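Clearing water bottles and plates from shared white tables: what is the correct order?
Community Help > Offices and Shared Rooms > Cleaning and Tidying

Posted by Vuver Facilities Desk
Our organization maintains a shared room furnished with white tables, placed edge to edge on carpet. Users of the room are asked to clear their own places. In practice, plates and small plastic water bottles are left on the tables, and the written notice by the door says only "please tidy up." We intend to replace it in September and would be grateful for advice on two points: whether bottles should be handled before plates, and whether a bottle may be carried away on a plate.

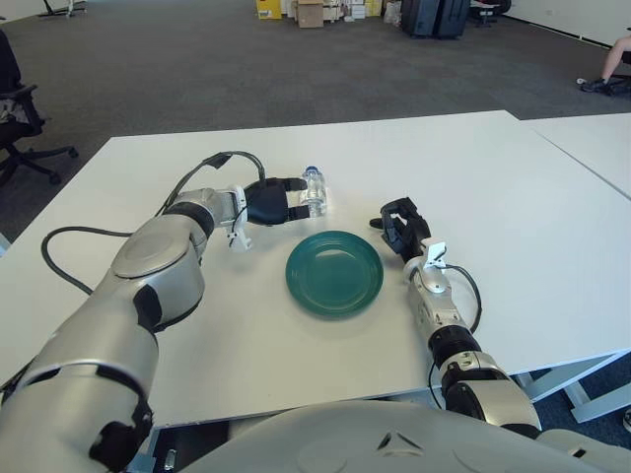
The room seats 37 persons, and the waste station is in the corridor. We do not provide trays. Any wording that other offices have found suitable would be welcome.

Gervasio Quiroga
We manage a room with 46 seats and revised our own notice last year. The following text has served us well and may be copied.

1. Check that the cap of each bottle is screwed on fully before the bottle is moved. Carpet is considerably harder to clean than a tabletop.

2. Take the bottle first and leave the plate where it is. A bottle lying on its side should be held around the body when it is picked up, and the cap should be checked again.
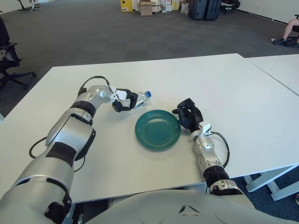
3. Scrape and remove the plate. Plates are stacked by size at the collection point.

4. Wipe the table with a damp cloth, including the seam where two tables meet. Crumbs collect there and are easily missed.

On your second point, we permit a bottle to be carried on a plate, provided that it is empty and capped. A bottle laid flat tends to roll, and a shallow rim will not always hold it.
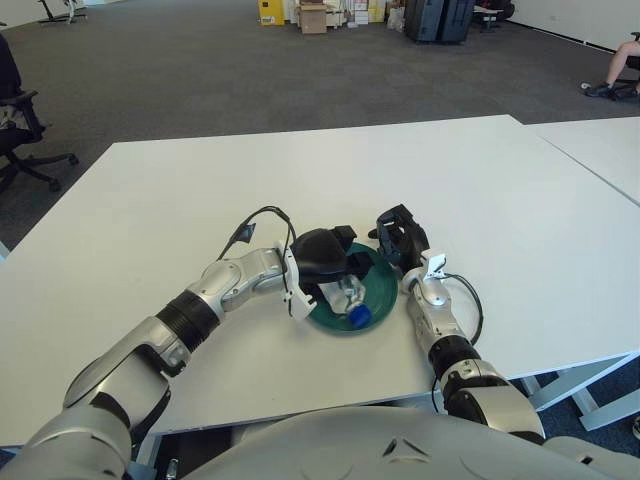

For this reason our notice asks users to keep one hand on the load until it has been set down. Full bottles are to be carried separately and upright.

Werketti
Just put a bin in the room. We did and the bottles were gone by 9 every evening. Plates are another matter.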